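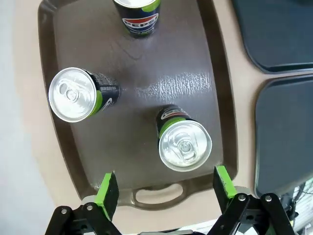
Prurkar's claim for Mestix, its new training method for gripper arms, is that you can teach a robot to sort out a mess with 50 demonstrations where other people need 2000. I have read a lot of claims like that one. The company sent the paper, the code and a login to a shared test bench, and I spent more hours with all three than I had planned. The task at the center of the paper is can righting: a serving tray with three soda cans on it, and the arm has to get every can standing. A brown tray with one Pepsi upright and two on their sides is a fair middle case. The tipped cans point different ways, one with its lid off to the left and one with its lid toward the gripper, so a single memorized move won't cover both.

Let me say what the method is before I complain about it. Mestix takes video from the wrist, cuts each demonstration into short pieces, and learns from the pieces separately. At run time it picks a piece, plays it out with small corrections, looks again, and picks another. The older way is to learn the whole job from start to finish. Cutting things up isn't a new idea, and the paper admits as much on page two, but the way it decides where to cut is new to me and I think it's the best part of the work. It cuts where the human operator slowed down. Simple, cheap to compute, and you can check it by eye.

Now the results. The headline figure is the share of tipped cans set upright, and it's very good. The trouble is that this is counted per can. If you count per tray, meaning all cans standing and none knocked over along the way, the paper's own appendix puts it at 54 percent. A person who wants this for real work cares about trays. A tray with one can still rolling around has to be fixed by hand, and at that point I'd have done the other ones too.

I ran 30 trays of my own on the shared bench and landed a little under the appendix figure, which is close enough that I believe the appendix. I don't think anybody is cooking numbers. I do think the number in the abstract was picked for the abstract.

Where it fails is pretty consistent. A can lying with its lid toward the gripper went badly for me more than any other kind. The fingers come in, squeeze near the rim, and the can rolls. Mestix then looks again and picks the same piece, and you get to watch it do that several times over. There's a retry limit in the settings. It ships turned off. Turn it on.

Glare bothered me too. The tray has a bit of a shine and the overhead light leaves a pale streak across it, and I wanted to know whether that throws off the choice of piece. The paper says the method is "robust to lighting" and backs it up with one table, where the lighting change is a lamp dimmed by half. That tells me it's robust to a dimmer lamp. I had no way to move the bench lights, so I can't say more.

Then there's the 50 demonstrations. All of them came from one operator, Szymon Kwiatkowski, who is also the paper's second author and by all accounts very good with the controls. Remember that the whole method hangs on where the operator slows down. Someone smooth and practiced slows down in sensible places. I slow down when I'm lost. I recorded a small set of my own and the cuts came out all over, including one in the middle of an empty swing. I would trust the 50 a lot more if it had been split across five people.

Setup is decent. The code installed without a fight, the docs are short, and training finished overnight on one ordinary graphics card. The replay viewer, which shows the cuts on a timeline, is worth having even if you never use the rest. Support answered my emails, though my question about per-tray scoring got a link to the abstract.

Should you use it? If you already have an arm and a patient operator, try it for the viewer and the cutting rule. If you're deciding whether to buy an arm on the strength of this paper, wait for the follow-up Prurkar promised back in May, with more operators and more objects. I'd hold off on quoting the headline figure until then.

Posted September 18, 2025, by the Sovton reviews desk

Related reviews
Sovton bench test: three wrist camera mounts compared
Szczepańska's grasp scoring method, one year on
Do you need force sensing for light objects?
Replay viewers for robot data, ranked by how often they crash

Contact | Corrections | © 2025 Sovton | Back to top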